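Sellero hand-held gripper pair - anyone using these for cloth?
Forum > Kits and Hardware > Reviews and buying advice

patchbox_ed
We've had a pair of the Sellero hand-held grippers for 64 days now, and I promised a couple of you I'd write something up, so get comfortable. The short version is that I like them a good deal more than I expected to. The kit came to 2,486 with the second unit and the spare fingers, and that made me swallow hard, but the body feels solid and the yellow fingers still close evenly on thin fabric. My old Mivano set never managed that past the first month!

Most of what we record is clothing on a bed, because that's what our folding policy has to learn, and black fabric is the part everyone warned me about. Three from unit 017, all of them with black cloth:
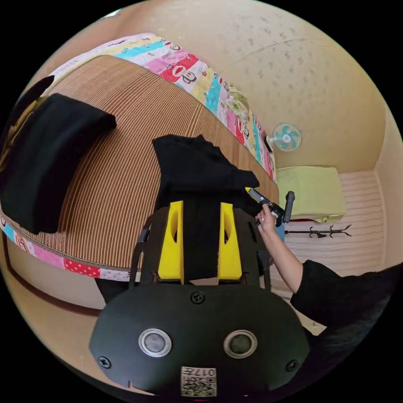
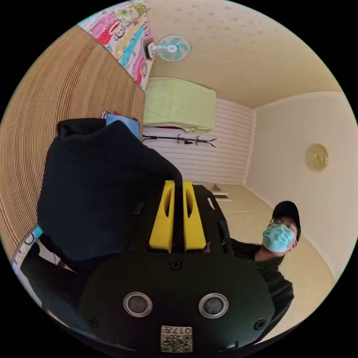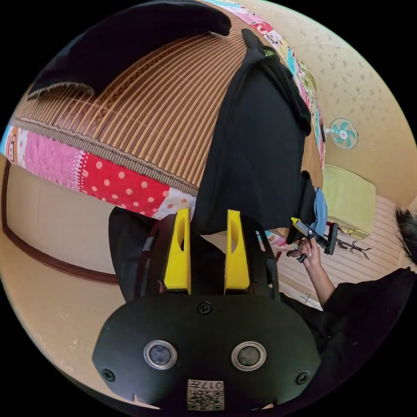

What I like
The slots in the fingers are the best thing about it. A strap or a bunched-up hem sits between them nicely, and you don't have to squeeze like you're cracking a walnut. The view is wide, too, so in the first one you get the other gripper holding the same cloth, plus most of the bed. For two-handed work that's a big help.

What I'm less sure about
The wide view bends everything near the rim, and you'll want to sort out your calibration before you record anything you care about. And the grip is a bit fat for small hands. My wrist lets me know after 170 takes.

mat_and_level
Lovely write-up, thank you for taking the time. I have to disagree on the fingers, though. Ours slip on anything silky, and we ended up going back to the Barajas pads, which are softer and (I think) kinder to knits. Have you tried yours on a lined jacket?

patchbox_ed
Not yet, and that's a fair point - everything we've done has been cotton or close to it. I'll dig a lined one out of the closet and report back.

quietservo
I'm with ed on this one. We use seven of them and the slipping went away once we wiped the fingers down between sessions. My real complaint is the black fabric. In your second picture the strap runs right down the gap against a black body, and I had to look twice to see where one stopped and the other started. I'd pay extra for a gray shell.

mat_and_level
A gray shell would be wonderful, yes. I still say the pads matter more, but we may just be folding different laundry, you and I.

loomside
Does anyone know if the Sundik mounts fit these? I have a drawer full of them from an earlier project and would dearly love to use them up.

quietservo
They fit if you file the lower tab a little. Go slowly, the plastic chips.

Reader comments

tinlid: Bought the single unit in September on the strength of an older thread here and wish I'd sprung for the pair. Folding a shirt one-handed is no fun at all.

greenhem: The striped mat in the first picture looks like a good test for anyone's calibration, with all those lines curving. Would you share your settings, ed?

Related threads
Mivano finger replacement, what worked for me
Barajas soft pads: knits, denim, towels
Sundik mounts, list of what fits
Recording dark fabric without losing the edges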